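3.2 The workshop cell

Most of what we report was built in the back half of a shared workshop in Zemmont, on a table that three other members also use for bookbinding and bicycle repair. We mention this because it shaped nearly every choice in the build. The cell had to go up in an evening and come down again when the table was wanted, and whatever we bought had to fit a budget that would make a proper laboratory smile. Ming-te Hung, who keeps the tool library at Vullen, was kind enough to lend us clamps and a good deal of patience during our first February there.

The task itself is simple to state. A sheet-metal bin is filled with mixed household odds and ends, and the arm has to take them out one at a time, with no model of any of them. Figure 2 was taken during the second series of trials. 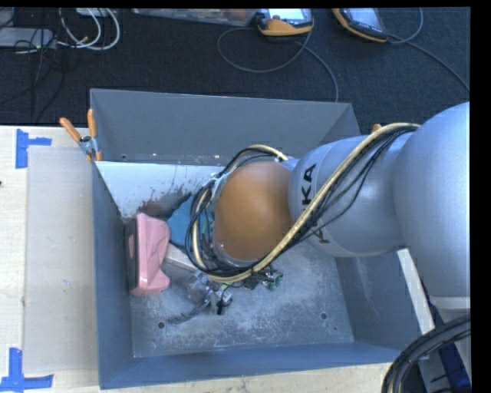 Figure 2. The arm over the bin in the workshop cell.

Cable routing gave us far more trouble than grasp planning ever did, and we would gladly have been warned of it. In our first layout the wiring hung free from the last joint, and of the 3582 attempts we logged, 90 had to be thrown out after a strand caught on the bin or on an object. We then brought the black cables together along the path of the hose, with a tie near the orange joint, and although the bundle still sags in places and would win no prizes for neatness, only 16 of the discarded attempts date from after the change. The same wiring hides a fair part of the bin from the fixed camera, so we take our images for planning with the arm moved well clear.

The bin was the other lesson. Early on it crept across the wood whenever the arm pressed against a wall, and the calibration crept along with it. We tried rubber matting from Lombardi, then a wooden stop, and in the end settled on spring clamps at the rim, which are quick to put on and have served us very well. Blue tape on the tabletop sheet gives us corner marks to work from when we set up again, a habit we borrowed from the Pletano group and recommend warmly to anyone sharing a table.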